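June, stemware holder, continued from p. 11
L.H., with notes from Brodie Hapeta

Started at 9:40. Same holder as last time, the gold wire one on the round black base. Colored plastic set plus the clear champagne flute. Marble-pattern top wiped down before starting.

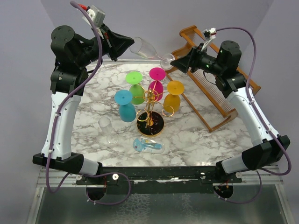
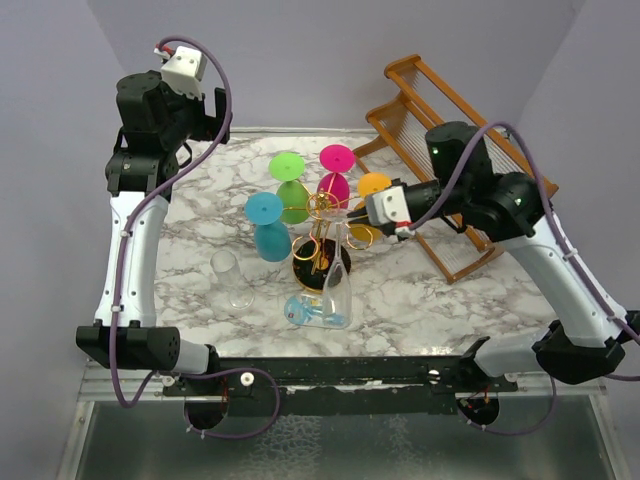
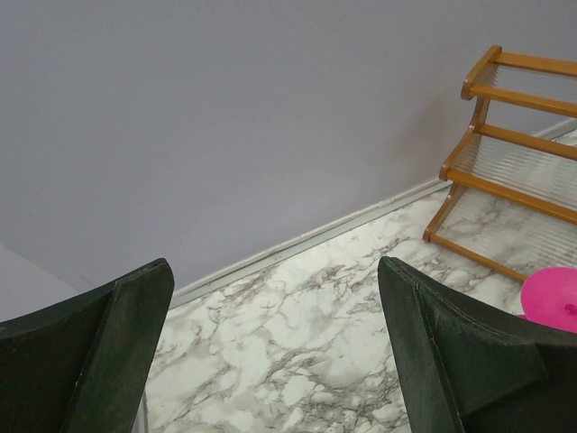 First: flute tilted, over the back of the table. Second: green, magenta, teal, orange and yellow hung, flute upright in front, light blue on its side. Third: lavender wall, metal trim, marble pattern, rack at right.

Weight of the holder with nothing on it is 1,282 g on the Bakke scale. Brodie got the same on his second try (his first was with the cloth still under it).

Hanging the plastic set. The foot goes in between the wires with the bowl down. If the stem is straight the foot settles by itself. If it goes in at a slant it catches on the curl and the glass hangs crooked, and then the next one over touches it. I don't mind a light touch with plastic. I would mind it with the good glasses from Uvutham, so those stay in the carton for now.

Load one side and the base starts to lift on the far edge before you would expect. Put two on, then go across to the other side, then fill in. I pulled down on one wire with the spring gauge until the base moved, three times. Readings are in the back of the book. The third was low and I think the gauge slipped.

Flute. The bowl is tall and narrow, so when it hangs the rim comes closer to the base than the wine glasses do. I want 200 mm clear below the wires and will check that against the drawing for the Girora holder before we order one. Brodie thinks the flute should just stand next to the holder. He may be right, but the request from Vurport says everything on one stand.

Light blue rolls when it's laid down. It goes in an arc and stops against whatever is in front of it. Put a folded towel down if it has to lie there for long.

Washed the set after lunch. Water collects in the hollow of the foot when they hang upside down. Shake each one over the sink first. Left them 90 minutes and the feet still had drops in them, bowls fine.

To do:
- redo the third pull with the other gauge
- felt dots under the base, it scrapes when turned
- ask Vurport if the flute can stand separately
- Brodie to bring back the short ruler

Lempi Hakala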